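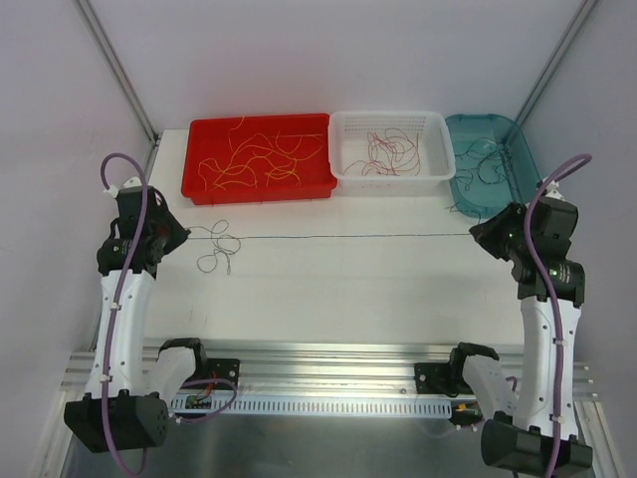 What I want to write down is our rules for the wire sorting cell, before I forget why half of them exist. I have been keeping them in a notebook since May and people keep asking me for a copy. They are written for two arms on one table, sorting thin wire by color into open bins. If your setup is different, some of it won't apply.

Some background. We are a small group working on wire handling, and the job is to take mixed scrap lengths and put each one with its own color. The first version of the rules was two pages by Daniyal Jafri, mostly about not getting hit by an arm. Those are still the first two pages and I have not changed them. What follows is the part that came later, about how a run should be done so that it can be compared with the other runs.

The bins get set before the arms are powered. They stay in the same order for a whole session, and they touch, or nearly touch, so a wire can't fall down between them. If someone needs to move a bin, the session ends and a new one starts. We lost 300 runs to a bin that had been swapped with its neighbor at lunch. The logs were fine. The labels were wrong on every one of them.

A wire hanging over the side of a bin is counted as placed if more than half of it is inside. We argued over this for a long time. Sobia Magsi wanted it all in or it's a miss, and she had a point, but with thin wire that springs back you would be failing runs that any person doing the job by hand would call done. The operator does not tuck in the ends during a run. Between runs is fine.

Pulling with both arms is allowed only to open up a tangle. Grip, separate slowly, and stop when the wire is straight. The stop is the part people skip. A wire that is already straight doesn't need more pull, and the load goes into the wrists and into whatever insulation is under the fingertips. Our limit is in the config file and the only people who can change it are Vendula Vávra and me.

Before each session, check both hoses over their full travel. Move each arm to its farthest point and look at the hose where it bends over the gripper. Ties should hold it to the link without pinching. Replace a tie that has slipped; don't slide it back.

Fingertips get looked at every 864 runs. The number came from dividing up a shift schedule we no longer use, and I kept it because it works.
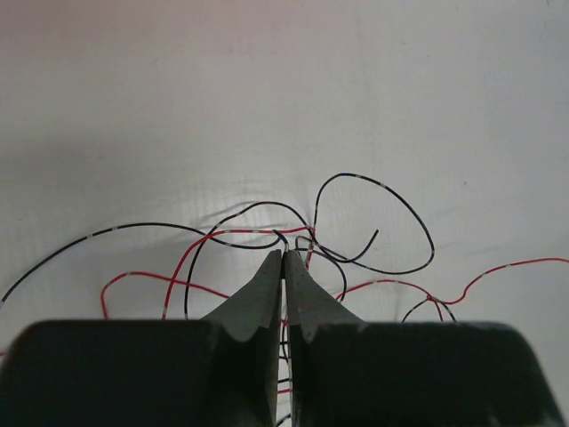
Mixed colors in one tangle are the hard case, and the rule there is to take the strand that lies on top, whatever color it is. New operators want to finish one color first. This means dragging it out from under the others and making the knot worse. Go from the top down and let the colors come in whatever order they come.

If the fingers close on two wires at once, open and try again. You get 4 tries on the same spot, then you move to a different part of the tangle. A run where you had to move is still a good run. Write it down as it happened.

Don't delete bad runs. Mark them and leave them in. We are coming up on 4000 runs in total and the marked ones have been more use to us than I expected, mainly for finding out which lengths cause trouble.

Two things are still open. One is what to do with a wire that is two colors, and at the moment we set those aside by hand. The other is lighting, where Idalina Barros is writing a page of her own, and I'll add it to the notebook when she is done.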